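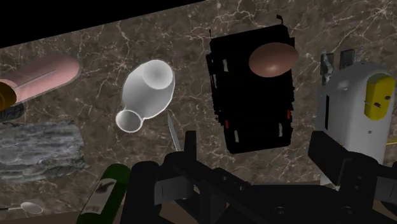 Hajar Soliman comentaba en otro hilo que el mármol oscuro no da trabajo si se limpia a diario, y con esa idea me decidí. Llevo dos meses con la encimera puesta y tengo dudas. Es mármol marrón con vetas claras, pulido, y al lado de la placa me han salido unos cercos mates que solo se ven a contraluz. He probado con agua y jabón neutro y siguen igual. En la tienda me ofrecen el sellador Pallow y dicen que con eso se arregla. ¿Es verdad o tengo que llamar a un marmolista? El bote cuesta 42 euros y no quiero gastarlos para nada.

Gracias de antemano.

**tere_cocinas**

El sellador no te va a quitar los cercos. Lo que describes suena a ataque de ácido: limón, vinagre, tomate, vino o algún antical. El ácido se come el pulido, y el sellador solo retrasa que los líquidos entren en el poro. Son dos cosas distintas.

Para marcas leves puedes usar polvo de pulir para mármol:

1. Limpia la zona y déjala secar del todo.
2. Pon un poco de polvo con agua, hasta que quede una pasta.
3. Frota en círculos con un paño de fieltro, un par de minutos.
4. Aclara, seca y mira a contraluz. Repite si hace falta.

Haz antes una prueba en una esquina que no se vea. Si al pasar la uña notas un escalón, el polvo no basta y hay que pulir a máquina. A mí me cobraron 100 euros por un tramo pequeño – desplazamiento incluido.

El sellador, después. Echa unas gotas de agua y espera un cuarto de hora: si la piedra se oscurece, toca sellar.

**Rincón del Sur**

Yo uso Scanlon desde junio y muy bien. No he probado Pallow.

**manolo_piedra**

De acuerdo con tere, salvo en una cosa: nada de lijas finas por tu cuenta. He visto a gente pasar una de grano 600 y dejar un parche mate más grande que la mancha. En una piedra oscura se nota mucho más. Y mira la etiqueta del limpiador, que algunos «para baños y cocinas» llevan ácido cítrico.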